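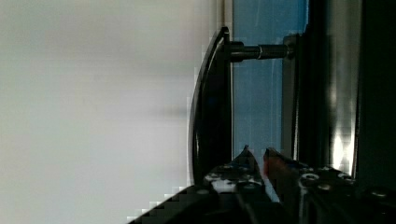
Black handle, pale wall.

6 January 2019

Slept badly, up early, walked the Tse loop before breakfast in a wind that came straight off the reservoir. The Komex band says 3073 steps. I don't believe it. I did the same loop yesterday in the same boots, and it gave me nearly 200 more. Either the hill got shorter overnight or the thing is guessing.

I said I would keep this diary through the end of February and I will, but I want it on record that I signed up for the walking challenge under protest. The idea is that we all wear the band, the band talks to the Pleltinent app, and the app tells us we are healthier. So far it has told me I was asleep when I was reading, and that I took a brisk walk at a time when I was beating a rug against the back steps. 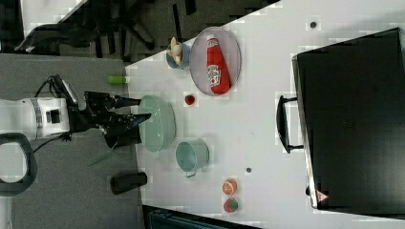
What bothers me most is the points. You get points for steps, then more points for steps on consecutive days, and then a badge with a mountain on it. I have been walking up actual hills since I was a kid and never got a badge for it. Now I catch myself going around the block after supper in the dark, no view, no company, just to keep a row of green dots from breaking. I'm not sure that counts as liking to walk.

I put most of this on the message board last night and expected to be ignored.

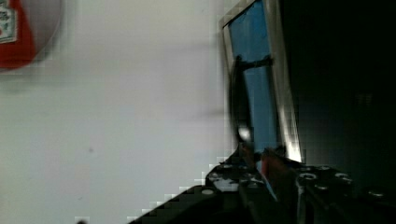
One member wrote back that she hadn't walked farther than the mailbox since her knee surgery until the dots came along, and that if a cartoon mountain gets her out the door she will take the cartoon mountain, thank you very much. Fair enough. I read it twice. I still think she would have gone out in the spring anyway, when the path dries up, but I can't prove that and she can't prove the other thing either.

Left the band in a drawer this afternoon and went out along the creek for 45 minutes. Saw a heron, or a post that looked a lot like one. The ice has pulled back from the near bank and somebody has finally moved the fallen birch. I felt fine the whole way. The app says I was sedentary and suggests I stretch. 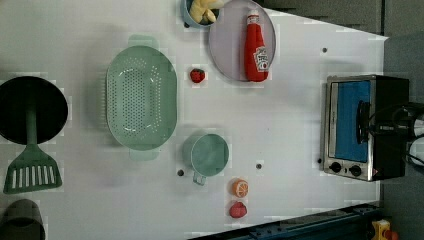

Brandgate Walking Club — Members' Diaries

Evening. Boots are stuffed with newspaper by the radiator, left one leaking again at the toe. I looked up what the band costs new and wish I hadn't. You could get a decent pair of boots for that, and they'd be good for more than one winter.

Tomorrow I plan to wear the band on one wrist and count out loud for the first stretch, gate to bridge, to see how far off it is. If it comes within 2 steps I'll apologize on the board. I don't expect to be typing that.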